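6.2 Checking the Simulated Work Area Before a Block Task

This section applies to every block-handling task prepared in Castetti, the simulation package supplied with the Plerkgate cell. Complete it before any task is released to the physical arm.

1. Open the task file and confirm that the arm is in Hold.

2. Load the approved block set. Do not mix sets from different releases.

3. Set the clearance margin to 10 mm on all sides. A smaller margin requires written approval from the cell supervisor.

4. Render a still view of the work surface and compare it with the task sheet. Check block colors and note any place where one block hides part of another.

5. If a block is partly hidden, render 2 further views from other angles before confirming its position.

6. Save the views with the task record. The operator and a second reviewer must both sign.

CAUTION: Do not treat a highlight or shadow on the surface as the edge of a block. Edges are to be confirmed from the position table – never from the rendered view alone.

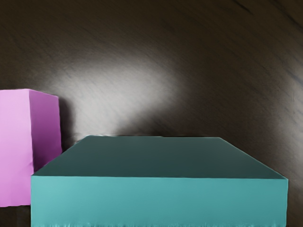 Figure 6-2. Rendered view, teal block overlapping pink block. Step 5 applies.

NOTE: Tasks with over 76 stored views must be split into separate records.

7. Release the task from Hold only after both signatures are entered.

Questions on this section should be directed to Bit-na Kong, Cell Safety.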